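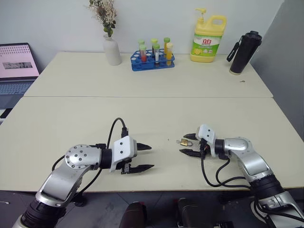
Zendthorpe Opens League Play With Five-Set Win Over Borel

2018-09-21

The Zendthorpe volleyball team began its league schedule with a five-set victory over Borel on Tigard Road last evening, recovering from a two-set deficit to win 19-25, 22-25, 25-17, 25-21, 15-12. The result moved the team to 6-3 overall and ended a run of four straight losses to Borel that went back to the 2015 season.

Readers who have followed this blog since its first year will know that I attend nearly every home match and keep my own statistics. The figures below are taken from my scorebook and may differ slightly from those the school submits to the league. Where there is a difference, the league's figures should be treated as official.

The first set

Borel served first and scored the opening four points, two of them on Zendthorpe passing errors. The visitors kept their serves short and to the left side, a pattern they held to for most of the first two sets. Zendthorpe came within two points at 14-12 on consecutive blocks by the middles but could not draw level. Borel closed the set on a 6-2 run and finished with a tip to the center of the court that no defender reached.

Zendthorpe hit poorly in the opening set, with nine attack errors against eight kills. Much of this followed from the passing. When the first contact is pulled ten feet off the net, the setter has one realistic choice, and Borel's block was waiting for it.

The second set

Play was closer in the second set, and Zendthorpe led as late as 20-19. A net violation tied the score. Borel then took the lead on a long rally in which both teams made saves that deserved a point, and the visitors did not trail again. The set ended on a service error, the fifth of the set for Zendthorpe.

I have written in earlier posts about service errors, and I will repeat only the main point. The coaching staff has asked for aggressive serving this year, and a team that serves aggressively will miss some. Five in a set decided by three points is nevertheless too many.

The change in the lineup

Between the second and third sets, Zendthorpe moved senior Adi Pattinasarany from the right side to the left and brought a second setter into the rotation. The team had used this arrangement in the August scrimmages but not in a match that counted. It gave the front row three attackers in every rotation, and it put Pattinasarany, the steadiest passer among the hitters, in the path of the short serve.

The effect on the score was prompt. Zendthorpe won seven of the first nine points in the third set, four of them on Pattinasarany kills. Borel called both of its timeouts before the score reached 15 and changed its serving target after the second. The new target was the libero, who passed well enough that the visitors returned to their original plan a few points later.

Zendthorpe made one service error in the third set and none in the fourth. The fourth was tied at 18 when sophomore Liew, who had entered as a serving substitute, held serve for five points. Two of those were aces, both on a flat serve to the deep corner. Borel saved one set point before Pattinasarany ended it with a swing off the outside of the block.

The deciding set

The fifth set was tied at 3, 6, 8 and 11. Neither side led by more than two until the final point. At 11-11, Borel's outside hitter sent a ball long that the visiting bench believed had been touched. The officials conferred and the point stood. From my seat in the upper rows I could not tell, and I will not offer an opinion on it.

Zendthorpe scored again on an overpass, put away by the middle from directly above the net. Borel answered with a kill to make it 13-12. Pattinasarany then hit cross-court for match point, and the last rally, the longest of the set, ended when a Borel attack went into the tape and fell back on the visitors' side.

Match statistics

Pattinasarany finished with 22 kills and 17 digs. The two Zendthorpe setters combined for 48 assists. As a team, Zendthorpe recorded 59 kills, 70 digs and nine aces, with 12 service errors, 11 of which came in the first two sets and the fifth. Borel had 54 kills and six aces by my count.

With this match, Pattinasarany moved to 115 kills for the season. Her career total, according to the program sold at the door, stood at fewer than the school record of 1,807 by a margin that will probably not be closed this year. The record was set when seasons were longer, and I do not think the comparison is an especially useful one, although it was announced over the public address system twice.

Attendance and facilities

The home side of the gymnasium was well filled, and the visitors brought a bus. Those who intend to come to the next home match should note that the lower lot will be closed for resurfacing. Parking will be available behind the middle school, and the walk is not long. The east doors open 40 minutes before the first serve of the junior varsity match. Admission prices are unchanged from last year, and the concession stand still accepts cash only.

The new scoreboard functioned without interruption, which was not the case in the home opener. The set indicator on the visitors' side remains dim and is hard to read from the north end.

Junior varsity

The junior varsity match preceded the main contest and was won by Borel in two sets, 25-20, 25-23. Zendthorpe led 23-21 in the second before conceding the last four points. The younger team is short of height this year but digs very well, and I expect at least two of its back-row players to be considered for the varsity roster before the playoffs.

Looking ahead

Zendthorpe travels to Moto next week for its second league match. Moto lost three starters to graduation and has begun the season 4-4, but it has been difficult to beat at home under its present coach. The gymnasium there has a low ceiling, and visiting teams have often been troubled by it — high passes that would be playable elsewhere strike the beams and are lost. Zendthorpe dropped a set there last season in exactly this way.

The principal question is whether the two-setter arrangement will be used from the start. It places greater demands on the substitutes and leaves fewer options late in a set. It also means less time on court for the player who began the season on the left side, a capable blocker whose absence was noticeable against Borel's taller rotation in the fourth set. My own preference would be to begin with it at Moto and keep the older lineup available, but I acknowledge that the staff sees these players every afternoon and I do not.

I will not be able to attend the Moto match in person. A reader has kindly agreed to keep the scorebook, and a shorter report will be posted once I have received it. Corrections to the figures in this post may be left in the comments, with the set and score at which the play occurred, so that I can check them against my sheets.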